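Workshop > Cells > Pennington > Notebook

Pennington, right arm: cable, base bolts, crumbs
March, started 8:40 a.m. — Stellan Kristiansen
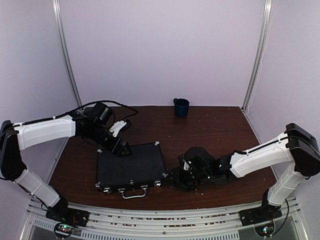 Pennington on the briefcase task, right gripper against the case.

Came in to a note from Venla: "right arm sulking again." As fault reports go, I've had worse. Sinan's last one was a drawing.

Symptom as I found it: the right arm stalls on the way in to the right edge of the case, wrist motor complains, controller drops the arm to hold. Left arm fine throughout, and smug about it. The log had 17 stalls overnight, every one with the elbow bent well in. With the elbow opened out, no stalls at all. So, position and not load, which put me off the wrist motor I'd been all set to order from Vorasby.

Powered down and moved the arm by hand. Stiff spot in the same place. The cable clip on the upper arm had crept toward the elbow, so all the slack ended up down by the base, hanging over the front of the table where it does no good. At full bend the cable went tight and the arm was pulling on its own leash. Slid the clip back, left a finger's width of play, marked the casing in pencil. If the clip isn't on the pencil mark, the clip is wrong. Please don't move the pencil mark.

While I was down there, checked the base bolts on the rail. Left base good. Right base, one bolt turned with no effort whatever. Jarmo says he torqued them in the fall and I believe him, but the bolt has moved on. Redid all of them, cross pattern, both sides.

Rehomed both arms after that. Right shoulder came up 14 counts off the old zero, so I saved a new offset and kept the old file next to it with "old" in the name. (There are now four files with "old" in the name. Reijo, I know.)

Test run: 60 cycles on the case, no stalls. Wrist motor temperature still climbs more than the left one does, so I'm not calling it cured. Venla wants 146 before she signs it back in, a number she won't explain.

Housekeeping. The tabletop is a disgrace, worst under the right gripper. Brush it, then vacuum, and keep the nozzle away from the boards under the rail. Don't use the air line, it only blows the bits into the vented panel. The case could use a wipe as well. The mug stays at the back by the wall, handle to the left. It's in the reset sheet that way.

Still to do:
- strain relief for the loose cable at the right base, Tomis has the clamps
- check the left arm's clip too, before it gets ideas
- ask Zisel for the spare elbow cover back

2:15 p.m. — Cycle run restarted. Left it with Sinan and a pencil.

Recent entries
Zisel: gripper jaw swap, second try
Pennington: reset sheet, revised
Where the hex keys went
Controller fan noise, Reijo's notes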